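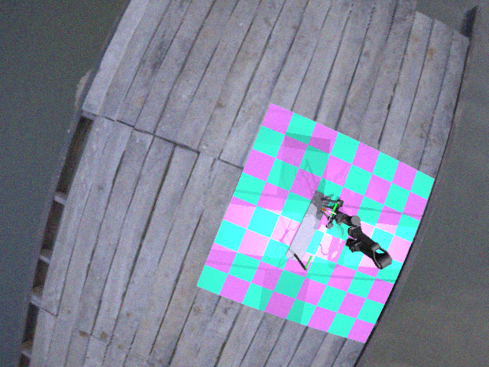 Gronenham, im Juni

Endum öffnet Simulationslabor: 267 Gäste beim Tag der offenen Tür

Der Automatisierungsentwickler Endum hat im Juni sein Simulationslabor in Gronenham für die Öffentlichkeit geöffnet. 267 Besucherinnen und Besucher kamen, darunter zwei Berufsschulklassen und Mitarbeiter des Zulieferers Şimşekoğlu, der seit dem Frühjahr Testaufgaben für das Labor bereitstellt.

Ab 10 Uhr führte das Team stündlich vor, wie eine Greifbewegung am Rechner vorbereitet wird. Die Umgebung dafür heißt Kiline und wurde bei Endum entwickelt. Der simulierte Roboterarm steht auf einer karierten Matte in Pink und Türkis, darunter liegt eine runde Plattform aus grauen Holzplanken. Grüne Achslinien am Greifer zeigen dessen Lage im Raum an. Ein zweiter Marker sitzt an der Ecke eines hellen, halb durchsichtigen Rechtecks auf der Matte.

»Die meisten Fragen drehten sich um die Achsen — was sie bedeuten und wer sie festlegt«, sagt Noémie Delaunay, Leiterin des Labors. »Wir haben die Vorführung am Nachmittag deshalb umgestellt und mit den Koordinatensystemen angefangen.«

Für die Vorführungen hatte das Team 34 Aufgaben ausgewählt. Insgesamt umfasst die Sammlung von Kiline derzeit 1.598 Aufgaben. An vier Arbeitsplätzen konnten Gäste Zielpunkte selbst verschieben und die Bewegung neu berechnen lassen. 87 von ihnen nutzten das Angebot.

Golshifteh Farahani, zuständig für Ausbildung bei Endum, informierte über Praktikumsplätze. Bewerbungen für den Herbst nimmt das Unternehmen bis Ende August entgegen. Schulklassen können Führungen auch außerhalb des Tages der offenen Tür vereinbaren, die Gruppengröße ist auf 15 Personen begrenzt.

Pressekontakt: Endum, Öffentlichkeitsarbeit, Gronenham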